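Cans in the bedroom nightstand, how to stop the smell?
Bukunitz, March 12, 2021

My nightstand has two drawers, and my son puts his drink cans on it and also inside. After some days the wood smells sweet. What can I do?

Arnardóttir
First take out all cans, and do not forget the low drawer. At my place it looked so:

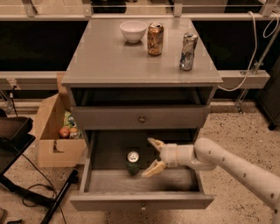 Cuvton
Wipe the drawer with warm water and a little vinegar, then leave it open for one night. Baking soda in a small bowl helps also. I paid 40 for a special spray and it was not better.

Gandamel
Buy him a trash bin.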